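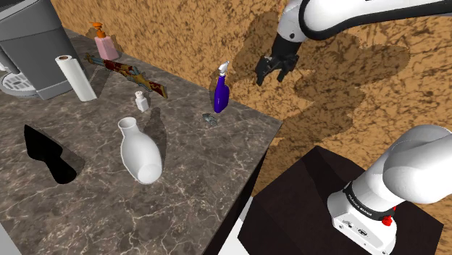
Gripper trials in simulation: your questions

I've been comparing grippers in simulation since March, and most of my mail comes down to the same handful of questions, so I finally put the answers on one page. My test setups look like a junk drawer on purpose. A spray bottle, a big glossy vase and a paper towel roll on one marble counter ask very different things of the same pair of fingers, and I'd rather find the weak spots there than on a shelf of tidy cubes!

Which grippers have you tried?
Three so far: the Ultport, the Stinent and the Roman. Each one gets 155 tries with the same controller settings. I don't retune between grippers (yes, I know, the Roman people have written to me about this).

Why jointed fingers and not plain parallel jaws?
I like how they open wide and settle against rounded shapes. They do take up a lot of room near the wrist, though — watch your clearance when two things stand close together.
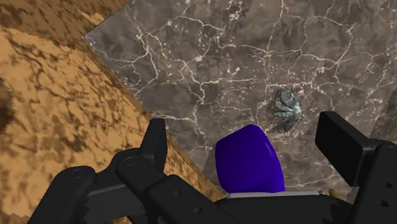 Do I need a wrist camera as well as an outside one?
I'd say yes. From outside I can plan the approach, but the last stretch is where I lose sight of the fingertips. Looking along the fingers shows me whether the object sits between the pads. It won't show much of the object's far side, so keep both.

How fast does your controller run?
I log at 60 frames a second and let Kekus, my little scoring script, sort out the rest. It flags any grasp that slips within 7 seconds of lifting.

Can I send you an object to add?
Please do! A closed mesh with a sensible weight is all I need. Dark or shiny things are very welcome, they give my cameras trouble.

Last updated September 8, 2020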